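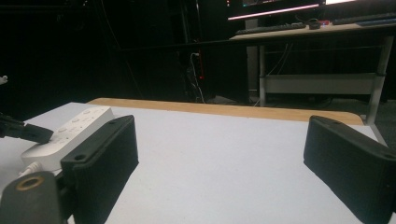

Handheld grippers at the bench, Rudeo.

September - Rudeo bench practice desk
2 min read

The Radance working rules for handheld gripper stations have been revised. The main change concerns corded items. Until now a cord was treated as part of the item and went unrecorded. Under the new text, the direction in which it leaves the work surface must be logged before each run.

Operators keep both grippers open and clear of the item until the start signal. Tool cables are routed so that neither one crosses the work area at any point in the reach.

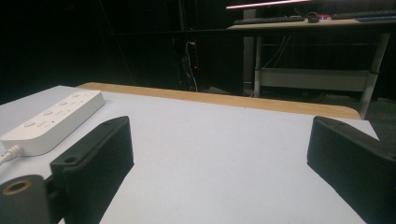

Sessions are capped at 26 runs, followed by a check of the fingers, mounting screws and inserts. A finger that shows play is replaced in pairs - left and right together - and the station is recalibrated before work resumes. Batches of 500 runs are closed with a signed sheet. If fewer than 70 percent of the runs in a batch pass review, the full batch is held.

Background objects are not regulated, but they must stay in place for the length of a session.

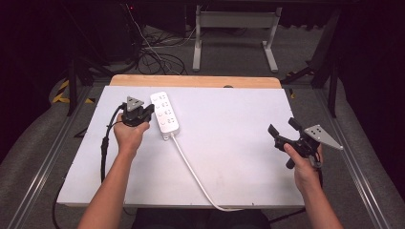
Khoury replied to the draft that the cord rule is sound but the cap is too low for short tasks, and asked for a separate limit based on time. Puvoda's sites will use the text as written for 2 months, then send in their logs.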